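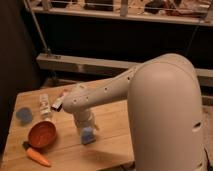 Figure 2. The arm during a demonstration, with the gripper closed around the block.

3.2 Collecting the demonstrations

All demonstrations were recorded at the Plumport site on a single arm, using the same table throughout. We compared two ways of showing the task. In the first, which we call hand guiding, the operator stood beside the table, held the forearm and moved it through the task while the motors only cancelled the weight of the arm. In the second, the operator sat at a desk and drove the arm with the Bansal hand controller, a small unit that sends position changes to the gripper at a fixed rate. The task family was the same in both cases: pick up a named object and put it down at a named place. Objects were chosen to differ in shape and in how they behave when gripped. The light blue block in Figure 2, held just above the wooden tabletop, belongs to the group we call easy grasps, while the toy carrot near the front edge of the table and the shallow orange bowl beside it were harder for most operators. A carrot can be taken across its body or near its leafy top, and operators did not agree on which was better. We left the choice to them and recorded it.

Each of the 11 operators gave 25 demonstrations by each method. Four of them had used a robot arm before. The order of the two methods was swapped between operators, and everyone had a short practice period that was not recorded. Objects other than the target were left on the table as clutter and moved between trials by the experimenter, following a printed list of layouts.

During hand guiding we logged joint angles, gripper opening and the fixed camera view. The same signals were logged under remote control, together with the raw commands from the controller. The recordings were cut by the Arkon logging software at the moment the operator pressed the start pedal and again at release of the object. A few trials were cut too early when an operator opened the gripper to correct a poor grasp. These were joined by hand afterwards.

One problem with hand guiding was that the operator's arm often blocked the camera during the approach. We tried asking operators to stand further back, but this made the movements stiff and they tired quickly. In the end we let them stand where they liked and replayed each logged path on the arm with the operator out of view, recording the camera images a second time. Replays in which the object slipped or was missed were thrown away, and the operator was asked for another demonstration of the same layout.

Remote control needed no replay, but the paths were slower and contained many short pauses, mostly just before the grasp. Several operators said they found it hard to judge height above the table from the desk. We removed pauses longer than 2 seconds before training and left shorter ones in place – an earlier trial on the Tumaritz set had shown that cutting every pause made the learned policy close the gripper too soon. Both sets of recordings were then resampled to a common rate and passed to the training step described in Section 3.3.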